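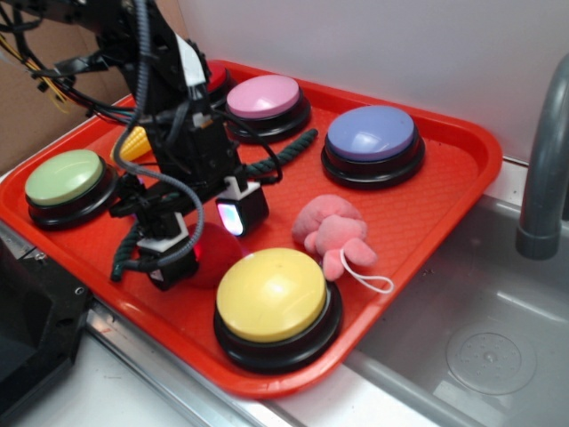
3 min read

Working With Small Things -- Session 3 handout
Millmont Early Years Course, Unit 2: Color, Texture and First Words
Notes by Jouko Huttunen

Welcome back! Last time we talked about baskets and shelves, and I promised we'd get to trays, my favorite piece of equipment in any playroom. A tray is cheap and washable, and it gives a small child a place to look. Everything inside the rim belongs to the activity. You'd be surprised how much calmer a table gets once children have that edge to work with.

What goes on the tray

For this unit we use the big push buttons with the domed caps, in red, pink, lavender-blue, pale green and yellow, all on black bases. Then we scatter a handful of small toys in between. I like to mix things that are hard and shiny with things that are soft, so there is always a texture to talk about. The yellow corn cob is a wonderful one (all those bumps!). So is the twisted green rope, which gives you long, short, curvy, straight, over, under and around before you've even started on color.

The tray itself is a strong red-orange, and people ask me about that. A pale tray makes matching easier, and I'd start there with the younger groups. With a bright tray the red cap has to compete a little, and the pale green one jumps out. Try both with the same toys and write down what the children reach for first. Pairs at Bredeck did this in June and the notes were a pleasure to read.

Warm-up: name it, then find it

Say one word and wait. Count to three in your head, slowly. Most of us jump in far too early -- I still do it after 12 years of teaching this unit. If the child points, picks something up or even just looks, take that as an answer and say the word again in a short sentence. "Yellow. The corn is yellow."

Go on with the place words once the names are coming easily:

Put the corn next to the green button.
Can you make the rope touch the pink one?
What is between the red button and the green button?
Move the purple one close to the rim.

Keep the purple toy unnamed for a while. 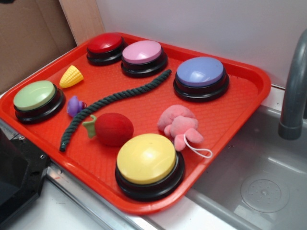 Children will offer you grapes, a hat, a mushroom, a bell, and every one of those is worth following up. Ask what makes it look like a hat. The same goes for the fuzzy red one with the leaf on its side: strawberry or tomato? Let the group disagree! In the Räsänen group we had a long and very serious discussion about whether a tomato can be fuzzy, and it brought out more describing words than any flash card I own.

Near and far

Sit the child at one corner of the tray and ask which button looks biggest. Then turn the tray halfway around and ask again. Older children find this very funny. Don't explain it, just keep turning the tray and let them tell you what they notice. It makes a lovely bridge into the drawing session later in the unit.

Layout notes

Leave open floor between things so little fingers can get in.
Set the tray at an angle now and then. A tidy row makes children want to keep the row tidy, and they stop playing.
Lay the rope down last and let it wander.
Small pieces and cords stay with an adult at the table the whole time.
A textured floor collects crumbs. Use a soft brush, then a damp cloth.

For next time

Please put together a tray of your own and bring a quick sketch of it. Use whatever you have at home; bottle tops and a shoelace are fine. Write two questions you would ask with it, one about color and one about place. If you are in the Barkidska section, swap sketches with a partner before class and try each other's questions out loud.

Reading: the chapter on sorting in your course pack, and the page of sample tray sketches at the back.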